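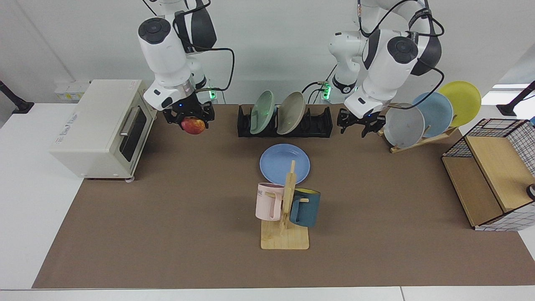
Unit 3: Small Kitchen Layout
Instructor: Carol Kershaw
Handout for the lab section

Reading before lab: Pickering, course reader, the chapter on counters and storage. Skip the part on built-in ovens, we did that in June.

Terms
Landing space – open counter beside an appliance where you can set things down.
Standing storage – plates kept upright in a rack or stand.
Flat storage – plates stacked one on another.
Footprint – the counter area an appliance covers, with the door open. Students often measure it with the door closed and lose points.

Notes
A toaster oven is usually the largest item on a small counter, so place it first. Keep the door side clear. A door that is hinged at the bottom needs its full height in free counter in front of it. Check the manual for the gap required at the back and sides.

Plates in a slotted rack can be taken out one at a time. A stack takes less width, but you lift the top plates to reach the lower ones. Racks with fixed slots may not hold deep bowls. Wooden stands should be wiped dry after use; plastic racks can go in the sink.

Fruit can stay on the counter if it will be eaten soon. Keep apples away from the oven – they soften faster in a warm spot.

Lab task
Work in pairs. Draw your counter to scale on the grid sheet. Mark the oven with its door open, the plate storage and one landing space. Write the width of each in inches. Then move the plate storage to a second position and note what changes.

Worth 100 points. Hand in both drawings to Dirk Baert by December 21, 2020. Late work loses 3 points.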